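Wasilewska Fund for Student Projects
Midyear progress report, Tidley Robotics Club
Submitted 4/23/23

Dear friends at the Fund,

Thank you again for the grant of $2000, and for being so patient with us over the winter while we got ourselves organized. I promised to write once the club had something to tell you, and I'm happy to say that it does (quite a lot, really, so please get yourself a cup of coffee).

You may remember that our students chose a kitchen helper as their project for the year, which they named Mado. The idea is that two arms share one table and set out a simple snack and a drink for a guest. We settled on a list of 5 tasks in the fall, and the students have been working their way down it ever since.

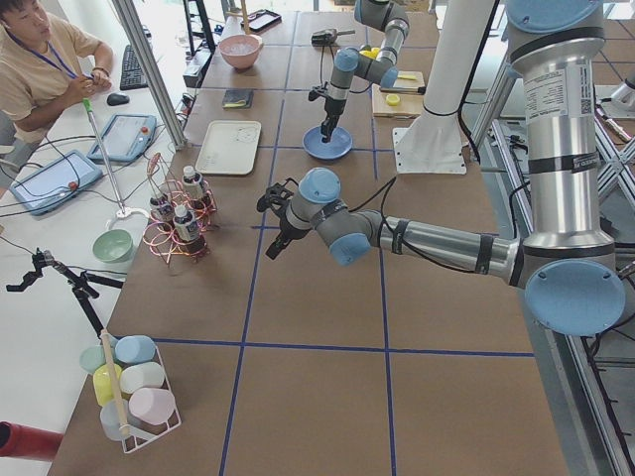 Our biggest decision this term was to slow down. In the fall everybody wanted to try everything at once, and the notebooks from those weeks are hard to read, even for the people who wrote them. Now one task is worked on until the group agrees to move on, and each try gets a line in the log. We are up to 495 logged tries, and the log has become the first thing new members are asked to read.

The table itself got a good deal of attention too. We split the top into zones with blue painter's tape so that the students could say "put it back in that square" and all mean the same spot. The tape does lift and tear in places, and we will redo it before summer.
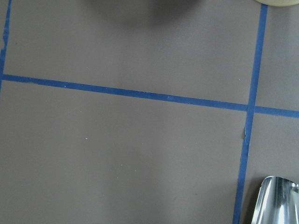 Where the tasks stand

Moving the plate and placing fruit on it are the two tasks the students feel best about. Picking up cups is coming along more slowly, and the bottles are the hardest of the lot. The last task, scooping ice, has been planned on paper and will get its turn in May.

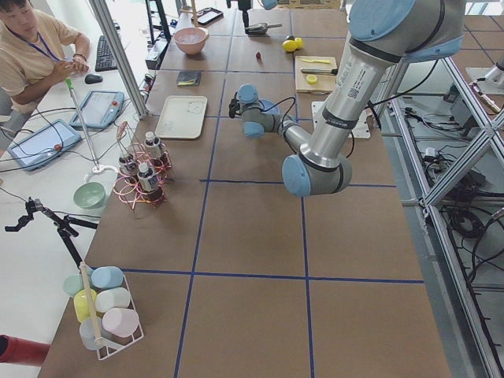 We have also changed how the students take turns. Each session now has one person at the desk, one keeping the log and one resetting the table, and they trade places after every ten tries. Resetting used to be the job they all ducked, and I can see why, with six plastic cups to lay back in the wire basket and three bottles to stand in the copper-colored rack. Trading places has made it much fairer, and the sessions are a good bit more cheerful for it!

Spending so far

Roughly $260 is left. Most of the money went to the spare gripper parts we ordered from Brumov, and the remainder to kitchen items and tape. We would like to keep what is left for the July open house, if that is all right with you.

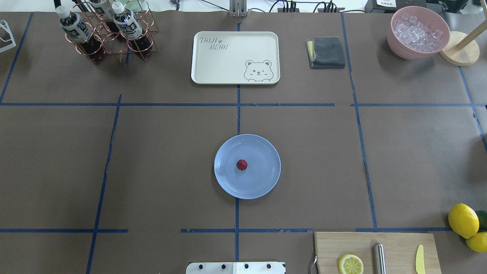 For the open house the students want to let visitors choose a snack and have Mado serve it, and they have been arguing happily over the menu for weeks. The younger ones are holding out for something with more steps to it. For now the group is starting small, with a single strawberry on the light blue plate, and the lemon slice on the cutting board is next in line. I'll send the menu along when they have finally agreed on one.

With many thanks from all of us,
The club advisor, Tidley Robotics Club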